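Fladcombe Shared Workshop
Print this page | E-mail to a friend | 3 comments

# Hoani grip recordings, README

Kept by Veerle Van Leeuwen. Last touched in February.

Hoani is the hand-held gripper that Gion Lehner and Kobe Michiels have been building on the back bench. You squeeze it, the fingers close, and a camera on top records what you did. The recordings are meant to teach Olter, our arm, to sort and fold washing. I have my doubts, and I was asked to write the card anyway, so they are going in.

## What is in the set

There are 122 recordings, 88 of them usable by Gion's reckoning. Mine would be lower. All were made in a bedroom, with clothes and bedding heaped on the bed. I asked for a real room because the earlier bench trials used flat tea towels, and a flat tea towel proves very little.

Most takes begin with a pinch: both blue pads on a tuft of cloth, then a lift. Fleece flatters the gripper. It bunches up nicely between the pads, and I would not read much into a good grab on it.
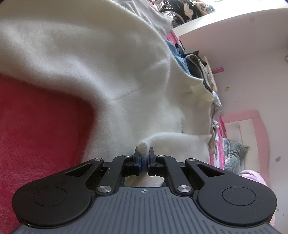 ## What I don't trust

- The labels. Kobe typed "blanket" for anything pale and fluffy. Check before you train on it.
- The light. A bright window washes out part of the view in plenty of takes, and Olter will live under strip lights.
- The people. Only three of us did the recording, all right-handed.
- Overlap. With clothes piled on clothes, the notes say which item was wanted, but the jaws often had two.

Some takes use a pair of grippers, one in each hand. These are the ones Gion is proudest of, and I can see why, as you can't fold much with one hand.

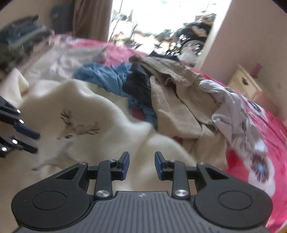 The two cameras run on separate clocks, though, and they drift by about 5 frames over a long take. Henk Cuypers wrote a script to line them up. It works on short takes. On long ones I'd do it by eye.

## Using it

Copy the folder off the workshop drive and leave the original alone. Please don't tell anyone this makes a robot that does laundry. Olter has not yet folded a sock.

Share (5) | Comments (3)

This site uses cookies. Accept | Settings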